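Nadance Map Studio User Guide
Section 4: Styling and Sharing a Web Map

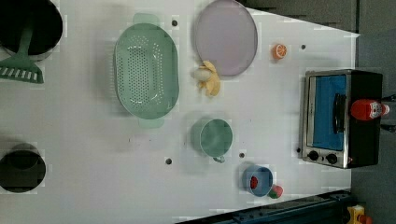 Once your layers are in the map, the fun part starts! With a few clicks you can turn a plain table of addresses into a map that people will want to explore. Everything in this section happens in the browser, so there is nothing to install.

Before you begin

You need an Editor or Owner role in your workspace. If the Style button is gray, ask your workspace owner to change your role under Members. Your layer should already have a location field (see Section 3 if it doesn't).

Styling a layer

1. Open your map and click Layers in the left panel.
2. Point to the layer you want to change and click Style.
3. Under Show by, pick a field. Number fields give you a color ramp or sized circles. Text fields give you one color per category.
4. Choose a ramp. Try several — the map redraws as you go, and you can undo as often as you like.
5. Drag the handles on the histogram to move the class breaks. This makes a huge difference with lopsided data, so do give it a try.
6. Click Keep style.

Note: A text field can have up to 60 categories. Any values past that limit are drawn in gray and grouped as Other in the legend.

Caution: Replace data clears any class breaks you set by hand. Save the style to your library first (More > Save style) and apply it again after the upload.

Setting up pop-ups

1. In the Layers panel, click Pop-ups.
2. Turn off the fields your readers don't need. Short pop-ups are much nicer on a phone.
3. Type a title. You can put a field name in curly brackets, such as {site_name}, and the value for each place will appear there.
4. Click a few places on the map to test it.

Sharing the map

1. Click Share at the top right.
2. Choose Workspace, Anyone with the link, or Public gallery.
3. To put the map on your own site, copy the embed code and paste it into your page.
4. Set the opening view by moving the map where you want it and clicking Use this view.

Caution: Sharing a map also shares the layers in it. Hidden fields do not show in pop-ups, but they can still be downloaded unless you turn off Allow export for each layer.

Note: Changes to a shared map can take 2 minutes to reach embedded copies. Reload the page if you still see the old colors.

The Rilov sample workspace is a great place to practice. It has 152 bus stops with ridership counts, and you can make a copy and restyle it any way you please.

Section revised January 15, 2020, by Shufen Peng and Rania Berrada. Next: Section 5, Filters and Time Sliders.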